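3.2 Daylight transmission of lattice screens

Screens were grouped by the ratio of open pane to total area. The survey covered 385 screens in Cliltholm, of which 111 were fitted in rooms with a single outside wall. Strip width and pane finish were recorded on site. Readings were taken at desk height under overcast sky, and outdoor illuminance was logged at the same time on the roof.

Transmission fell as strip depth increased, and the effect was stronger for screens facing east. Pane finish had a smaller effect than expected from the Lornero tables, which assume flat, clean panes. Girard's correction for dust – applied here to all screens older than five years – removed most of the difference.

Rectangular grids were the most common layout in the sample. Diagonal grids were left out of the regression, as too few had intact panes.
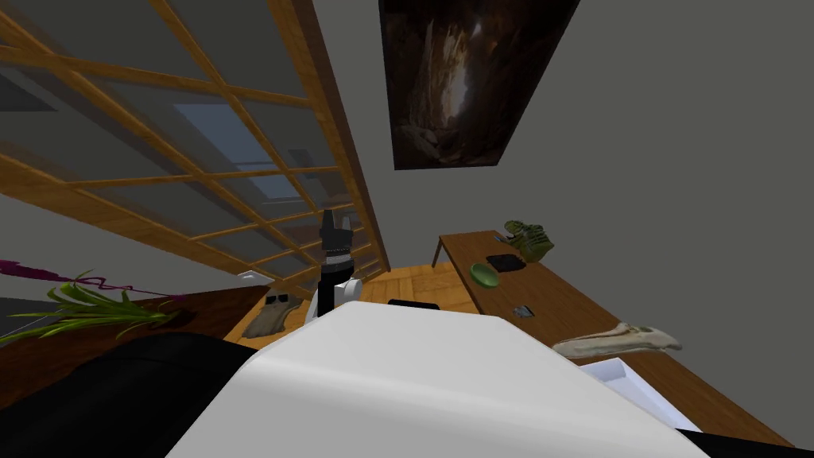

Cliltholm, February 13, 2024

Figure 4. Wooden lattice in a rectangular grid with translucent panes between the strips (upper left). Rendered view.

For layouts of this type, the fitted model was run with outdoor illuminance fixed at 1,000 lux. Residuals showed no trend with room depth. The July readings are treated separately in Section 3.3.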